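Library > Working Papers > Automation and Work > Sugden grounds study
Shares 44 | Comments 6

4.2 What changed for the crew

Before Trikimus came in, a grounds shift at Sugden was walking and bending. Pick up, check the path, move on. Crew leads knew the yards by heart and gave jobs out by who was tired and who wasn't. None of it written down.

Under the new setup the two-armed robot takes the pickup work and a crew member watches from a desk, taking over when it stalls. We logged 541 stalls over the study period. Of these, 496 were cleared from the desk. The rest needed somebody to walk out, and those walks are what people talked about most in interviews. Not the distance. Being pulled off one yard's feed to deal with another, then coming back cold.

Training was done in Grovimness, the simulated yard, before anyone was allowed on a live feed. Workers liked it more than we expected. Two complaints though. Light is too even, and the grass gives no clue how soft the ground is, which the older hands judge by foot. One lead called it "driving a yard with no weather." Fair point, we did not model it.

Pay grade stayed the same while the job title changed, and this caused more bad feeling then the robot did. Desk shifts are also capped at six hours. Crew wanted shorter. Management at Tonico, the contractor, wanted the cap gone. See 5.1.

Views from the robot during work in the yard are in Figure 3.
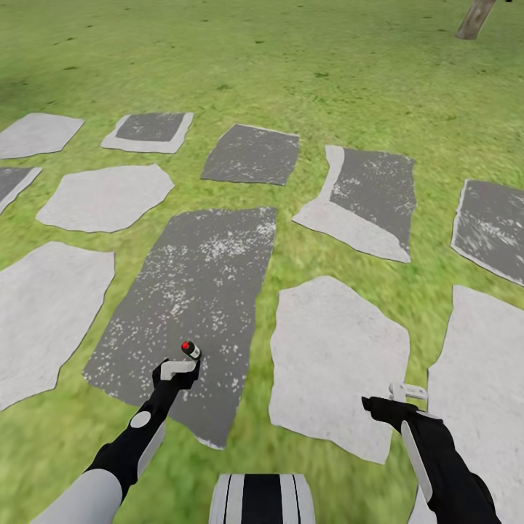
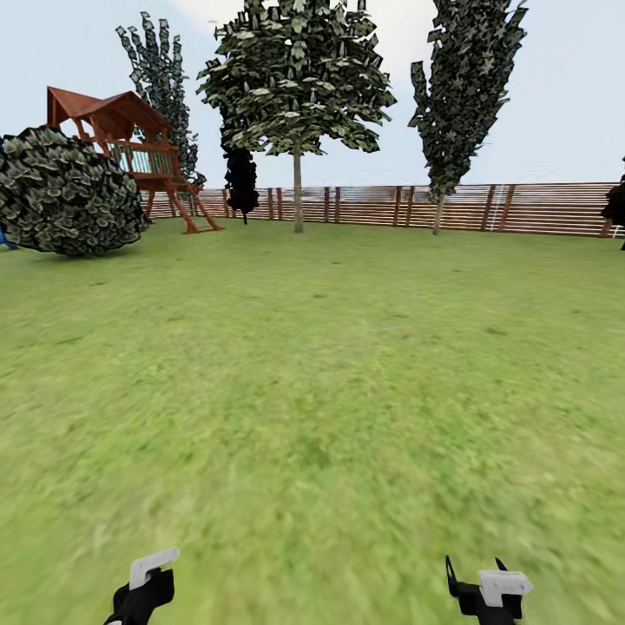

Figure 3. Simulated yard, robot's own view. First: stepping stones, with a red-capped object held in the left gripper. Second: open lawn toward the fence and playhouse.

Attention is the next issue. Desk workers reported long dull stretches and then a stall with very little warning, and handover notes got thin toward the end of a shift. Several started keeping there own paper notes again, same as in the walking days. We'd read that as a gap in the software and not as resistance to it. Leads now ask for the notes at shift change, and a field for them was added to the desk screen in March, too late for the stall log used here.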